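The Line from Dillo

1. Reference

The line began at mark 687, a brass bolt set in the north wall of the pump house at Dillo, and ended at mark 712, a brass bolt set in the right abutment of the dam. The distance along the access road was 2,635 meters. Every March a surveyor carried a level from the first bolt to the second and back again, and every March the second bolt was found to be lower than it had been the year before.

The rate was 3 millimeters a year. It didn't vary much with the pool level or with rainfall. The owners of the dam had a graph of it on the wall of the site office, and the points sat so close to a straight line that a visiting director had once asked whether they were real.

Delia Husar was hired by Stitisetti, the engineers of record, to run the line a second time in the same year. The regular surveyor had retired. The letter of engagement asked for two independent runs, a closing error no greater than eight millimeters, and a signed table. It didn't ask for an opinion. A paragraph at the end said that the table would be attached to an application to lower the reservoir permanently, and that it was needed by 25th July.

She read the letter twice in the truck and put it under the seat with the tide tables from her last job.

2. Equipment

The level was a Flurkov, an optical instrument older than her license. It had a stiff focusing ring and a good compensator. Stitisetti had offered a digital one and she had declined it in writing. The rods were her own, a matched pair with invar strips, and she had the calibration sheet for each folded into the lid of the case.

The rod was held by a man named Pell, who worked the gates at the dam and had been lent to her for the duration. He had held the rod for the last surveyor too. He stood well. He kept the bubble centered without being told and he didn't talk while she was reading.

"You do shorter shots than he did," he said at the first turning point.

"How long were his?"

"He paced sixty. Seventy where it was flat."

She wrote it in the margin of the book. Her own limit was forty. On a warm road, with the line of sight passing low over asphalt, the difference mattered, but the error it caused would be irregular. It would put scatter in a graph. It wouldn't draw a straight line down the wall of an office.

3. The first run

They started at six, before the road heated up. Delia set the instrument midway between rods, read back, read forward, read forward again, read back again. If the two differences didn't agree within half a millimeter she repeated the setup. On the lower part of the road she repeated two setups out of nineteen. On the upper part, where the road climbed beside the spillway channel and the shots had to be cut to twenty meters, she repeated none.

They reached the abutment at eleven. Pell wiped the bolt with his sleeve and set the rod on it. She took the reading and sat on the guardrail to add up the page.

The dam was an earth embankment with grass on the downstream face. She'd walked along the toe the previous evening. The seepage weir was running clear. The grass was even. There was no bulge, no soft ground, no crack along the crest road, and the parapet wall, which she had sighted from one end with her cheek against the concrete, was straight.

An embankment that has been settling at a constant rate for that many years will generally show it somewhere. A settling embankment also slows down. That was in every textbook she owned and in both of the ones she'd sold.

She finished the page. The bolt was 3 millimeters lower than in March of the year before, give or take what the road had done to her.

"Same as always?" said Pell.

"Same as always."

"They'll drain it, then."

She told him she was only there to run the line, and they picked up the case and ran it back down. The closing error was two millimeters. It was a good run. She had no grounds for doing anything further except the second one in the contract.

4. The old books

The retired surveyor's field books were kept at the site office in a steel cabinet. Delia asked for them and was given the key and a room. They were hardbound, with the pencil still sharp on the page, and he'd pasted a hand-drawn sketch of each mark inside every front cover.

She went through them in order. She was looking for a change of rod, or a rod whose foot had worn, or a correction applied with the wrong sign and then copied forward. She found one arithmetic slip, in a book from the middle of the series, and he had caught it himself on the following page.

The early books were more interesting than the late ones. For the first four surveys the abutment bolt hadn't moved. The heights agreed within a millimeter, and the remarks column said only "no change." In the fifth it was down by two. In the sixth it was down by five, and the line had started.

She looked at the sketches. The one for the abutment was the same in every book. The one for the pump house was the same in the first four, with the wall, the bolt, the door, and a row of small circles on the uphill side labeled "poplars." In the fifth book the circles were gone. He'd drawn a fence in their place and hadn't remarked on it.

Delia went outside and found Pell greasing a gate spindle.

"What happened to the poplars at the pump house?"

"Cut down. The roots were getting in the drain."

"What's the ground like there?"

"Clay," he said. "It's all clay at Dillo. You can't keep a fence post straight in it."

She went back in and wrote three lines on a clean page, in ink. Large trees on clay draw the water out of it and the clay shrinks. Take the trees away and the clay takes the water back, over many years, and swells. Whatever is founded on it goes up.
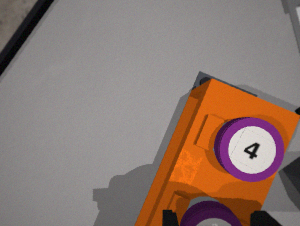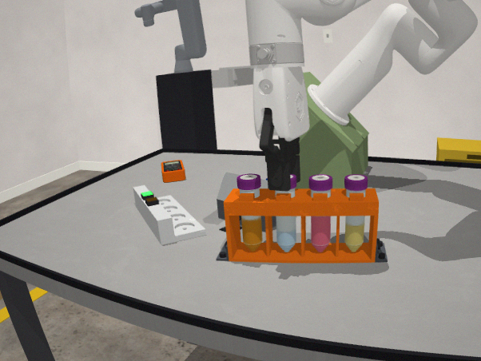
5. The third mark

A single line between two bolts gives a single number, which is the difference between them. It can't say which of the two has moved. The owners had taken the pump house as fixed because the first surveyor had taken it as fixed, and he had done so because it was at the bottom of the hill and a long way from the dam.

To separate them she needed a third mark, on rock, with a height from before the trees were cut. The county index listed one. It was a copper rivet in a ledge on Tuhiwai Ridge, placed for a railroad that was never built, and it had been tied to both bolts in the year the dam was finished. The note said "recovered, good" and then, in a later hand, "not searched for."

It took a day to find. The ledge was under moss and a fallen limb, and the rivet was smaller than the description had led her to expect. Pell cleared it with a putty knife. The metal was green and the center punch was sharp.

The difficulty was getting a level line up to it. The trail was steep enough that the horizontal sight struck the ground above or passed over the top of the rod at anything more than eight meters. She set up, read, moved, and set up again. By noon they had gained very little distance and most of a field book. Pell's arms were tired and he asked whether they could leave the rest until morning.

"I'd have to close on a temporary point."

"Is that bad?"

"It's allowed," she said. She drove a steel pin into a crack in the rock, took the reading twice, and let him go down ahead of her with the light end of the case.

They finished the next day in a thin fog, which was the best air she'd had all week. She reduced the whole loop at the kitchen table of the house she was renting and then reduced it again from the last page to the first, so that she would not be copying her own mistakes.

Held to the rivet, mark 712 was within a millimeter of its original height. Mark 687 was high, and by the full amount of the graph.

6. Submission

The table Stitisetti had asked for had two columns. She filled them in. The abutment was 3 millimeters lower relative to the pump house, the closing errors were within the tolerance, and both runs were signed. Everything in it was correct.

She added a second table, with the rivet held fixed, and a page of notes giving the index entry for Tuhiwai Ridge, the dates of the field books, and copies of two sketches, one with circles and one without. She put no adjectives in the notes. She recommended that the line be referred to rock in future and that someone look at the pipe connections where they entered the pump house wall.

The project engineer called the same afternoon. He had read the first table and was partway through the second.

"You weren't engaged to go up the ridge," he said.

"No. I haven't billed for it."

"The application goes in on the first table. The board's seen the graph. They've seen it for years."

"The first table's right," Delia said. "It's the heading over the column that's wrong. It says settlement of dam. It should say difference in height."

There was a pause in which she could hear pages being turned, back and then forward.

"How sure are you of this rivet?"

"It's in rock. The rock is in the ridge. If you like I can run it again from the other side, but I'd want a second rod man and a week without sun."

He said he'd have to talk to someone. He asked her to send the field books, the originals, by courier, and she said she would send copies and he could come and look at the originals whenever he wanted.

Afterward she drove down to Dillo and parked by the pump house. She had the short scale with her and a flashlight. On the inside of the north wall, where the main came through the masonry, the collar had pulled up from the pipe and left a gap along the underside. She measured it at both ends, wrote the two figures in the book with the time and the temperature, and went to find out who had the key to the valve.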